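From: Pankaj Vishwakarma
To: provach-users
Subject: Re: [provach-users] Width channel lags pose after 4.10 upgrade, two-gripper episodes only

Hi Afroza, hi all,

Thanks for the traces. I can reproduce this on our side, and I think there are two separate problems in what you sent. Answers inline, then a proposed patch further down.

On Afroza Kanagaratnam's message:

> We moved the conversion box to 4.10 and re-ran the whole tray set,
> 1,913 episodes, all with two hand-held grippers. The single-gripper
> sets look the same as before. On the two-gripper ones the width
> value for the right hand is late against the pose. You can see it
> best at the close: the pose has already stopped over the packet and
> the width is still reading open.

Same here. I ran the converter on one of the Tetovo sets and the right width stream is late by a constant number of samples within an episode, but the number changes from one episode to the next. That rules out a clock rate problem. It's an offset picked once at the start and then kept.

The cause is in align_streams(). Before 4.10 each device was matched to its own video track. Now both are matched to whichever track starts first, and the second device's start offset is added to the pose but never to the width. With one device the offset is zero and nothing shows.

> Is it safe to just shift the width by hand for now? Mahmoud wrote a
> script that finds the close in the video and lines it up.

I would not, at least for the tray episodes. The script looks for the moment the gap between the pads stops changing in the wrist view. That works well on rigid things like blocks and cups. On snack packets the pads keep moving after first contact as the wrapper gives, and the printed seals on the wrapper come out as edges right beside the pad edges. In a few of the episodes you shared, the script locked on to the seal.

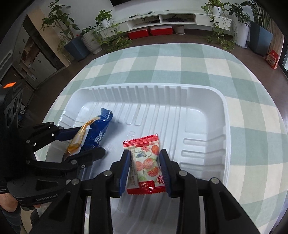
The second problem is the one you put down as "hand swap" at the end of your mail. When both grippers are in one wrist view, the pad detector returns two pairs, and the code takes the pair with the higher score. Most of the time that is the near one, as it should be. When the other gripper has a packet between its fingers and comes in from the side, its pads can score higher for a few samples, and then the width estimate is computed from the wrong hand. The dark ribbed pads are the same on both, so color is no help.

What I suggest is to drop the score comparison. The near pair is fixed to the camera, so its pads can only travel along one short arc in the picture. Anything off that arc belongs to the other hand or to the background. The lens model already gives us the arc if the calibration file is loaded, and with a lens this wide you do need the calibration. A straight line fit is off badly near full open.

> We also see a few where the pose jumps near the end. Not sure if
> it is related.

Not related, I think. Those look like lost tracking. In the ones I opened the wrist is turned down and most of the picture is tray and tablecloth. The checked cloth gives plenty of corners, but they repeat, and the loop closure picks a square one or two over. Please try again with closure_radius set to 4 and tell me if the jumps go away. The default of 10 was chosen for walking around a room.

Patch plan, then:

1. Apply the start offset to every channel of a device in one place. This is done and is on the branch width-offset.
2. Replace the best-score pick with the arc test. I have it working, but it is slow in Python. Kolbrún Hallgrímsson offered to move it into the Cliltau plugin next to the undistort step.
3. Refuse to write two-gripper episodes when either calibration file is missing. At the moment it only prints a warning and carries on with the default lens.

Number 3 will break some people's batch jobs. Sandra, I know the Haque converter calls ours without a calibration path, so please shout if that needs a flag. I'd still like an error to be the default.

For testing, I want at least 1,000 of your episodes run through both versions with the width traces compared. If you can leave that running overnight, send me only the ones where the two differ after the offset is taken out. That remainder should be the hand swap cases, and I can go through them by eye.

Until the fix is merged, stay on 4.9 for anything with two grippers. Files already written by 4.10 don't need to be recorded again – the raw streams are untouched, so converting them a second time is enough. Please don't train on the 4.10 output in the meantime, as the late width teaches the policy to close after it has started to lift.

I'll post again when the arc test is on the branch, probably in the first half of November.

Pankaj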